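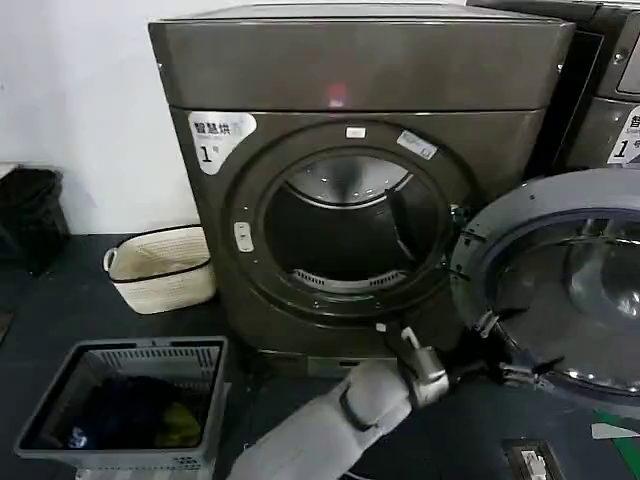 The Tablecloth

My aunt left me the tablecloth, and she left it to me in the most awkward way she could have managed, which was in front of everybody, at Easter, two years before she died. She stood up between the lamb and the trifle and said that when she went it was to come to me, and that she would thank the rest of them not to make faces.

They made faces, of course. My cousin made the worst one, and I can't say I blame her, for she had been ironing that cloth since she was tall enough to reach the board, while I had only ever spilled things on it.

It was a huge thing, cream linen, bought for my great-grandmother's wedding from a shop called Matar that used to stand by the harbour and had gone long before any of us were born. Everyone who married into the family sewed something along the border. There was a row of blue fish, a teapot, a bicycle with one wheel bigger than the other (my uncle's work, and he was very proud of it), and in the corner by the window end a small green house with smoke coming out of the chimney, which my aunt had sewn herself for a husband who stayed only until the following spring. She never unpicked it. She used to put the bread basket on top.

Well, she died in April, and the parcel came to me tied up with garden string, and I put it on top of the wardrobe and left it there. I told myself my table was too small, and so it was. I had a folding one from Basix that seated two if they were fond of each other. But the truth is that I felt like a thief, and every time I went to fetch a jumper I could see the string hanging down. 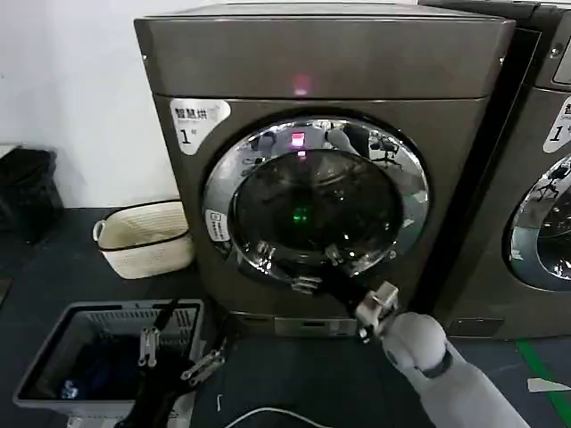
It was the gravy that settled it. I had taken the cloth down at last, only to air it, and when I shook it out across the bed I found a stain the shape of a boot, right in the middle, old and brown and perfectly at home. I knew that stain. I was nine when I made it. My cousin was eleven, and she had moved the gravy boat over it before anyone saw, and sat through the whole of the pudding with her elbow out at a peculiar angle to keep it there. Afterwards she took the blame as well, and lost her bicycle for a week.

I had forgotten that entirely. I sat down on the edge of the bed and thought about it until the tea was cold, and then I looked up the trains.

Skilwood is not an easy place to get to. You change at the junction, where there is a bench and a machine that sells Folero mints and nothing else, and if you miss the 1335 you have a very long time to get to know them both. I missed it. I ran along the platform with the parcel in my arms like a baby and watched the last carriage go round the bend, and then I bought some mints and sat down and practised what I was going to say.

I had four versions. The first was dignified. The second had the gravy in it, the third was mostly apology, and by the time I got to the fourth an old man had sat down at the other end of the bench, and I had to do it without moving my lips.

"Is it a nice one?" he said, after a while.

"I beg your pardon?"

"The parcel. You're holding it very tight."

So I undid the string, as there was all the time in the world, and I showed him. He wiped his hands on his coat before he touched it. He liked the fish. He laughed out loud at the bicycle, and he asked who had lived in the green house, and I said that my aunt had, more or less, and he nodded as though he knew the street.

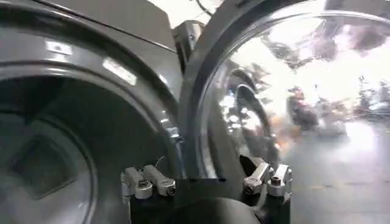
He helped me fold it up again, the pair of us walking towards each other down the platform with our arms held high and the corners pinched, and we got it wrong twice and had to begin again. Then the 1604 came in, and he wasn't getting on it. He was only waiting for his sister, he said, who was always on the one after.

My cousin opened the door in her slippers. She had flour up one arm and her reading glasses pushed into her hair, and she looked at me, and then at the string, and every one of my speeches went straight out of my head.

"I did the gravy," I said.

"I know you did the gravy," said my cousin. "I was there. Come in, you're letting the cat out."

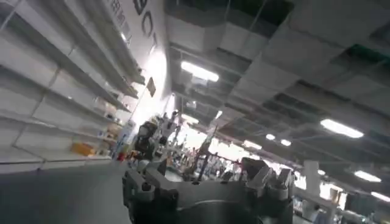

Her table was the old one, the long one, and I hadn't known she had it. It had gone to her without any announcement at all, in the back of a neighbour's van, and it took up the kitchen so completely that you had to go sideways to reach the sink. We put the cloth over it. It hung down evenly on every side, as it always used to, and the green house came round to the window end, where my cousin stood looking at it for some time.

"She should have left you the pair," I said. "They belong together."

"She thought you'd have to come here to use it," said my cousin. "She told me so. She said give it a month."

"It's been five."

"Yes, well. I'd begun to think you'd sold it."

She went to see to the oven, and I stood there smoothing a crease that didn't need smoothing. Then she called over her shoulder that the needles were in the dresser, second drawer down, under the string and the candles, and that if I was stopping for supper I might make a start on the cat.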